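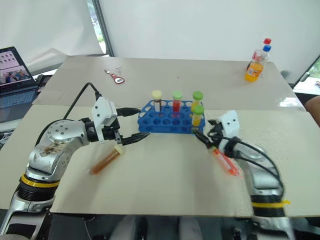

Tube rack trial – two arms, black-fingered grippers, one blue rack.

Giltell Two-Finger Gripper

I've had a pair of these on our bench arms since September, and tube handling is the job I bought them for, so that's what most of this page is about. If you're trying to choose between the Giltell and the Vernlow, I've run both on the same rack and I'm happy to share what I found (the Vernlow is a good gripper too, just a different animal).

First thing – the fingers. They come to a point, and on a rack with holes this close together that matters a lot. I can get in beside one tube without bumping its neighbor. With the Vernlow's square pads I kept having to leave an empty hole on each side, and that's no fun when you have a full rack to get through!

Tubes lying flat on the table are the harder test. I ran 56 pickups from the tabletop with each gripper. The Giltell missed 2 and the Vernlow missed 7, mostly when the tube rolled as the fingers closed. Slowing the last bit of the close helped both of them. Capped conical tubes are fussy that way, and I'd start slow with any gripper you try.

The wrist camera mount is my favorite part. It looks straight down between the fingers, so with the gripper open you get a clear view of the table ahead, and the fingertips stay in view to line things up by. I used to guess from the overhead camera and nudge – so much slower.

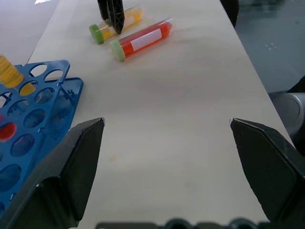

What you get, and what it costs

Each gripper is $590 with fingers, cable and the camera mount. The camera is extra. I use the little Tapia one, and it fits without any drilling. If you already run a Lornby controller you can plug straight in, and the open and close limits are set from the same menu as the arm. Spare fingers ship separately, and I'd order a set with the gripper.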